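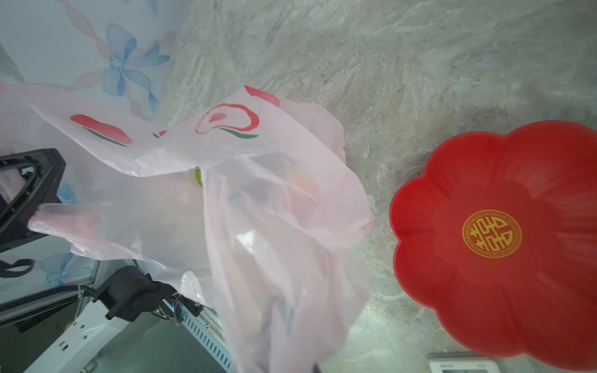

Monthly Walk-Through, Hamura Street Market Hall
Date: 21 Nov 2021
Inspected by: Guilan Kong
Copy to: Fiifi Kpodo, building office

1. Entrances and exits
Front doors – OK. Both leaves open fully and latch.
Side door to the alley – needs work. The closer is weak and the door stays ajar. Second month on the list.
Exit signs – OK, all lit on battery test.

2. Floors and aisles
Main aisle – OK at opening. By mid-morning carrier bags and stock were creeping past the stall lines on the east side. Spoke to the stallholders and the bags were moved back.
Drain cover by the fish counter – rocks when stepped on. Cone placed. Please have it reseated before the next delivery.
Concrete patch near stall 63 – sound, no new cracking.

3. Fire safety
Extinguishers – OK except the one behind the Candell bakery stall, which is blocked by a flour rack. Muchen Qin agreed to move the rack the same day. Recheck.
Hose cabinet – OK, seal intact.
Alarm panel – no faults showing.

4. Electrical
Extension cords – two run across the back passage without covers. Removed one. The other feeds the Han tea stall and needs a proper outlet.
Lighting – one tube out over the stairs.
Main board – locked, label readable.

5. Building
Roof lights – some staining around the north one. These are the 1926 frames, so any repair has to go through Fiifi first.
Stair rail – loose at the bottom bracket. Tightened by hand, will need a longer screw.
Restrooms – clean. Hot tap in the left one runs slowly.

6. Storage and waste
Cardboard cage – full. Ask for an extra pickup.
Stock room – top shelf overloaded again. Zixuan Yao to bring the heavy boxes down to floor level.
First aid box – short on burn dressings, otherwise complete.

Open from last time: side door closer, stair light.
Next full inspection in January.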